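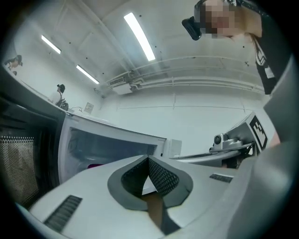
Marlene Hawthorne asked me in the corridor afterwards why a company with so many robot arms needs people to open a microwave oven by hand, and whether we had seen a robotics demonstration at all. I promised to answer in writing. These notes are the answer, and also the handout for the session after the visit.

## Visit to Rakmont, Friesen site (July)

We were split into 2 groups. Group A began in the recording room and Group B in the arm hall, and we changed places at 11.15. The notes follow the order of Group A. If you were in Group B, read section 3 first.

### 1. The recording room

The room is arranged like a simple kitchen: a long white countertop, a tap, a microwave. The person who records wears a device on the head and works with hand-held grippers. The gripper has two fingers with a textured lining on the inner side, and a camera looks over them at the object. A square black-and-white marker can be seen on a card by the second gripper.

Please learn the following words. In the visit reports they were mixed up more than I expected.

- **Demonstration** (in the sense of this course): one recorded performance of a task by a person. It is not the same as the "demonstration" which visitors come to watch. I use *episode* for the first where there is a risk of confusion.
- **End effector**: the part which touches the object. A gripper is one kind of end effector, a suction cup is another.
- **Fiducial marker**: a printed pattern with known shape and size. If the software finds its four corners in an image, and the camera is calibrated, it can calculate where the marker is in relation to the camera and how it is turned.
- **Fisheye lens**: a lens with a very wide view. Straight lines near the border become curved. A long counter is a good place to notice this.

### 2. The task

Opening and closing the door, putting an object inside and taking it out again. In the task list of Rakmont these are four separate tasks, and each has its own start and end condition. "Door open" had to be written down as an angle, after the first recordings were found to stop at very different positions. I like this detail very much, and it will come back in the exercise.

A microwave door looks like an easy object, but consider what the hand must do:

1. The door turns on a hinge, so the fingers must travel on an arc. If they travel on a straight line, either they slip or the whole oven moves.
2. The force is large in the beginning, when the catch releases, and small after that. A controller tuned for the first moment will pull too strongly in the second.
3. The open door hides part of the work from one side. This is a question of cameras and also of where the person stands.
4. The window is dark and reflects the lamps of the ceiling. An object behind the glass may be almost invisible to one camera and clear to another.

Several students wrote that the grippers "had no motors and therefore gave no data". The second half is wrong. The position of the gripper over time is data, the opening of the fingers is data, and the images are data. What we do not get in the set-up explained to us is a direct measurement of force. Garnet Hawthorne pointed this out during the questions and the guide agreed.

### 3. The arm hall

No photographs were allowed, so please complete your notes from each other.

Two arms stood at a copy of the same counter. The software which turns the episodes into training material is called Medeck. We were shown only its review page, where a person accepts or rejects every episode. The numbers on the board that morning:

| | Episodes |
|---|---|
| Recorded, all kitchen tasks | 665 |
| Accepted after review | 600 |
| Accepted, door opening only | 157 |

So 65 episodes were rejected. The guide named the most common reasons: the marker was hidden for too long, the person began before the signal, or the end condition was not reached. An episode where the fingers slip once and then take the handle again is kept — this surprised many of us. If all the examples are perfect, the arm has never been shown how to continue after a mistake.

We then watched the arm open the door. It was slower than the person, and it stopped for a moment before touching. Do not write in your report that it "thinks" there. We were told that the pause is a fixed setting for visitors' days.

### 4. Answer to Marlene

Yes, I think we saw a robotics demonstration, and the recording room was the larger part of it. The arm can be programmed by an engineer who measures the oven and calculates the arc. This works well for one oven. For the next oven, with the hinge on the other side or with a button in place of a handle, the engineer has to begin again. With recorded episodes the hope is that the variety of the examples does some of this work. How much of it, I cannot tell you from one morning, and the company did not claim a number.

### 5. Exercise (bring on paper to the Zarnness seminar room)

a. Calculate the share of rejected episodes from the table. One decimal place is enough.

b. Choose a door in your home, but not a microwave. Write the start condition and the end condition so exactly that two strangers would stop the recording at the same moment. Test it on two people if you can.

c. Draw from above where the person, the camera and the marker should be for your door. Show with a grey area what the open door hides.

d. Half a page: which of your classmates' doors from (b) would be the hardest for a gripper with only two fingers?

Reports which confused *episode* and *demonstration* may be handed in again without loss of marks. The reading for next time is chapter 6, but leave out the part on calibration, we will do it together with the printed markers.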